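Keeping the papers of a small choir

February 2023

When I moved to Drellwood I joined the choir before I found a dentist. I could read music a little, and I was the only new member who owned a printer, so in April I was given the library. In our choir the library is 133 titles in paper copies, and the person who keeps it is asked for things at every rehearsal.

The oldest part came from the Gelberg singing society, which closed and gave us its sheets in boxes. Many were good editions. Many also had the breathing marks of three generations of altos, one over another, and you must decide whose breath you will follow. 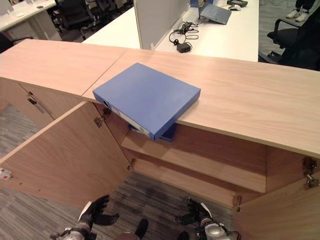 My first work was to make a list. I wrote the title, the composer, the voices and the number of copies, and I gave each piece a number which never changes. Before this, the pieces stood by alphabet, and each new purchase pushed all the others along. With fixed numbers the new piece simply goes at the end. The older singers did not like it for one season. Now they ask me for "the 9" when they want the evening hymn, and I am a little proud.

Lending is harder. A singer takes the part home to practise, puts it on the piano, and there it stays until the grandchildren draw on it. I write the copy number in soft pencil on the first page, and beside it in my notebook the name of the singer. At the end of the term I read the notebook aloud. It is not elegant, but most copies return.

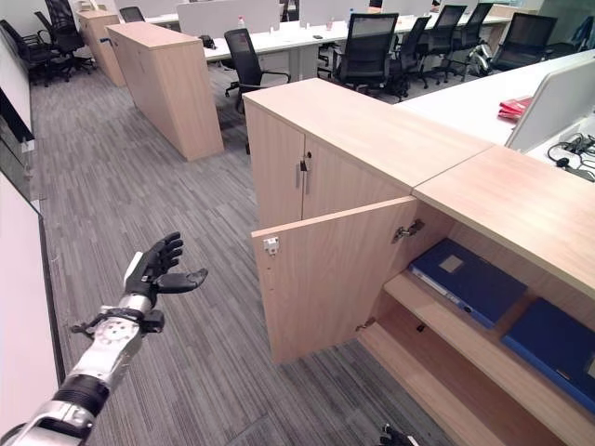 We also had to learn about permission. For years people made photocopies when a part was missing, and I believe they meant no harm. But music that is still protected must be bought or hired, and the hired sets go back on the agreed day. For the Skivero spring concert we hired one set and paid 300 in fees, which was a large piece of our money for the year. We sang it twice to feel better about it.
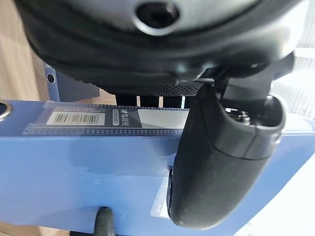 Should a small choir change to tablets?

I would wait until most of the singers ask for it. Tablets are light and the pages do not fall, but each singer needs one, and the licences must still be paid. We keep paper for the concerts, and two basses read from a screen at rehearsal.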